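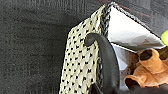 Abb. 1: Offene Tasche, helles Gewebe mit schwarzem Punktraster.

Werkstattbuch Pistunell — Arbeitsgruppe Hausordnung, Gesamtschule Sekilholm
Eintrag Juli 2018

Gegenstand: Auswertung der Elternbefragung zur Handyregelung (Abschnitt 4 der Hausordnung), zweiter Durchgang.

Ausgegeben wurden im Juni 260 Fragebögen in den Jahrgängen 7 und 8. Zurückgekommen und verwertbar sind 178. Drei weitere Bögen waren doppelt abgegeben worden und bleiben unberücksichtigt. Die Eingabe erfolgte in der Fawzy-Tabelle, Blatt 2. Blatt 1 enthält noch den ersten Durchgang und darf nicht überschrieben werden.

Frage 3 (Einzug des Geräts bis zum Unterrichtsende) wird überwiegend befürwortet. Bei Frage 4 (Einzug bis zum Folgetag) kehrt sich das Bild um. Mehrere Eltern verweisen handschriftlich auf den Schulweg mit dem Überlandbus und auf die Erreichbarkeit nach der letzten Stunde. Diese Bemerkungen sind im Wortlaut zu übernehmen, auch wenn sie nicht in das Auswertungsraster passen.

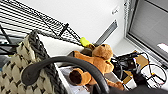
Auffällig ist ferner Frage 7. Sie lautet: »Wurden Sie über eine Maßnahme gegen Ihr Kind rechtzeitig unterrichtet?« Die Antworten lassen sich nicht sauber auswerten. Ein Teil der Eltern hat »rechtzeitig« als »am selben Tag« gelesen, ein anderer Teil als »vor Vollzug der Maßnahme«. Der Fehler liegt in der Formulierung und war im Probelauf an der Evari-Schule bereits angemerkt worden, siehe Eintrag dort. Die Frage ist für den Bericht zu streichen oder mit einem deutlichen Vorbehalt zu versehen. Ich neige zur Streichung.

Gespräch mit Danjuma Shehu zur Verhältnismäßigkeit. Er hält die geltende Stufenfolge (Ermahnung, Einzug, Elterngespräch, Ausschluss vom Unterricht für den laufenden Tag) für vertretbar, vermisst aber eine Bestimmung darüber, wer den Ausschluss anordnen darf. Nach dem Wortlaut könnte dies jede Lehrkraft allein tun. In der Praxis wird vorher die Abteilungsleitung angerufen — schriftlich festgehalten ist das nirgends. Vorschlag für Absatz 3:

»Der Ausschluss vom Unterricht bedarf der Zustimmung der Abteilungsleitung. Die Erziehungsberechtigten sind vor dem Verlassen des Schulgeländes zu verständigen.«
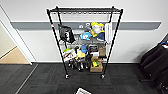
Zu klären bleibt, was gilt, wenn die Erziehungsberechtigten nicht erreicht werden. Die bisherige Fassung schweigt dazu. Denkbar wäre ein Verbleib in der Bibliothek unter Aufsicht, was allerdings im Stundenplan der Aufsichten unterzubringen ist. Die Kosten für den Neudruck der Hausordnung (Auflage 500) sind beim Schulträger angemeldet, eine Antwort liegt nicht vor. Bis dahin gilt die alte Fassung weiter, einschließlich des Tippfehlers in Absatz 2.

Entwurf des neuen Abschnitts gestern in den Umlauf gegeben, Rückmeldungen bitte unmittelbar hier eintragen.

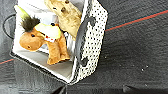 Aicha Abdel Hamid wendet ein, der Entwurf regle zwar die Zuständigkeit, gebe den Schülerinnen und Schülern jedoch keine Gelegenheit, sich vor der Maßnahme zu äußern. Eine Anhörung von wenigen Minuten sei zumutbar und solle im Klassenbuch vermerkt werden. Im Übrigen sei »Gerät« in Absatz 1 zu unbestimmt; Uhren mit Nachrichtenfunktion müssten ausdrücklich genannt werden.

Beides aufgenommen. Absatz 1 wird ergänzt, die Anhörung kommt als neuer Satz 1 in Absatz 3. Frage 7 ist noch offen.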